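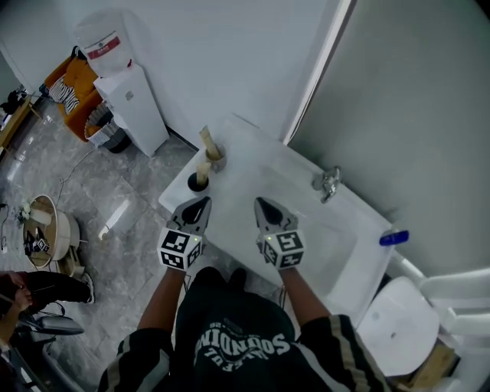
Council sets February start for water meter replacement

Monday, January 4, 2021

Residents in the older part of Patrício will have their water meters replaced starting in February, the town's utilities department said in a notice mailed to households over the holidays.

The work covers 1099 homes between the rail line and the river, most of them on meters that were put in when the streets were first serviced. The rest of the town was switched over during the last round and is not affected.

Zulmira Garcia, the town's manager of water services, said the old meters tend to slow down with age and record less water than a household uses.

"People assume an old meter costs them money, but usually it's the town that comes up short," Garcia said. "It also makes it very hard for us to find leaks. If the readings are off by a bit at every house, we can't tell what is being lost in the mains."

The contract went to Pronitz, a plumbing and metering firm that has done similar work in two neighbouring townships. Crews will go street by street, beginning at the north end of Mill Road and finishing near the arena. Each household will get a card in the mailbox with a phone number for booking a time. Evening and Saturday visits are available.

A standard replacement takes less than an hour, and the water is off for only part of that. Homes where the meter sits behind a finished wall, or where the shut-off valve has seized, will take longer and may need a second visit. The town will pay for a new valve if the old one fails during the work. Any repair on the house side of the meter is up to the owner.

Residents are asked to clear a space in front of the meter before the crew arrives and to make sure someone 18 or older is home. Installers will wear masks, carry photo identification and ask a few health questions at the door. Anyone who is isolating should call to move the appointment, and there is no charge for doing so.

After the visit, tap water may look cloudy or carry a little sediment. The department suggests running the cold tap in the bathroom or laundry for a few minutes before using any hot water, and cleaning the screens on faucets if the flow seems weak.

The new meters send readings by radio, so staff will no longer need to walk the route or leave cards asking people to phone in their numbers. Bills will still come every second month and the rate for water does not change with the new equipment. Households can choose to keep a meter that is read by hand, but will pay a fee of $68 a year.

Aurora Frade, who has lived on Mill Road since the 1980s, said she had no objection to the new meter but wanted more notice on billing.

"My neighbour's sister had hers done in the last round and the first bill was a shock," she said. "If mine is going up I'd like to know before it shows up in the mail."

Garcia said the department will send a letter to any household whose recorded use rises sharply in the first two billing periods. Those customers can ask for a free leak check and can spread the first higher bill over the year. Running toilets are the most common cause, she said, followed by outdoor taps left slightly open.

An information session will be held by phone on a weeknight later this month. Details will be posted on the town website and at the library entrance. Questions can also be left with the utilities desk at the town office, which is taking calls during regular hours while the counter is closed to the public.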